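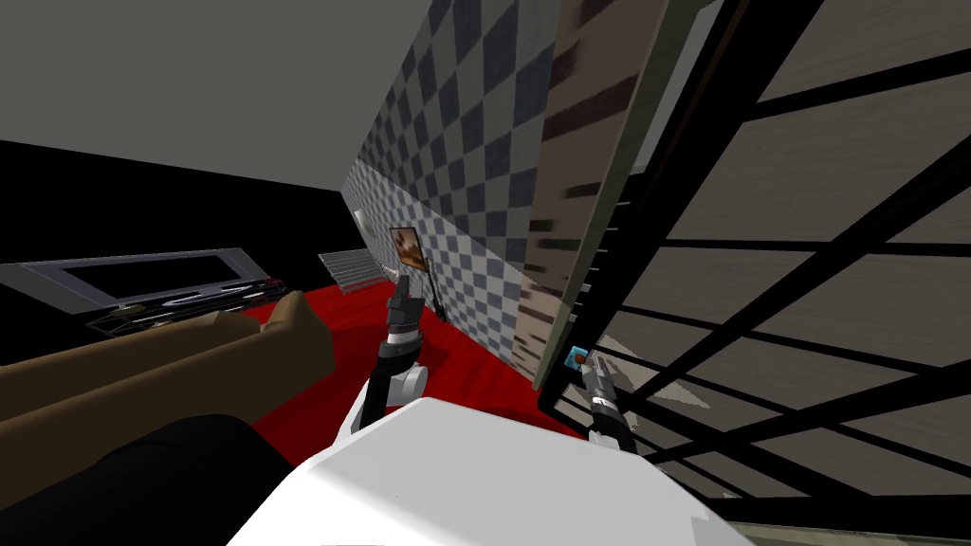 Figure 2. Rendered interior with tilted floor and walls; a small blue object lies near the bottom edge of a wooden panel.

3.2 Judging level in rendered rooms

Viewers estimate the slope of a floor partly from the body's own sense of upright and partly from the lines of the room itself. When the two disagree, the room often wins. Clegg's early work at Wirnbridge used a built chamber that could be turned only a few degrees, and the angles tested were therefore narrow. Rendered interiors remove that limit, although they also remove any real change in footing.

We recruited 182 adults through the Horrocks panel. After exclusions for uncorrected vision and incomplete sessions, 154 remained, giving 2439 usable trials. Each participant sat with the chin supported and adjusted a short bright line until it looked vertical. The setting was recorded to the nearest half degree. Rooms differed in slant, wall texture and the number of long straight edges — door frames, panels, floor joints — within view.

Settings were pulled toward the slant of the room in nearly all participants, as in the Zusell data. The pull grew with slant up to a point and then leveled off. Wall texture had little effect once edge count was entered in the model. Cordero (personal communication) reports a similar leveling in older adults, but her sessions were run in a fully dark booth, and ours had dim overhead light. We return to this difference in Section 5.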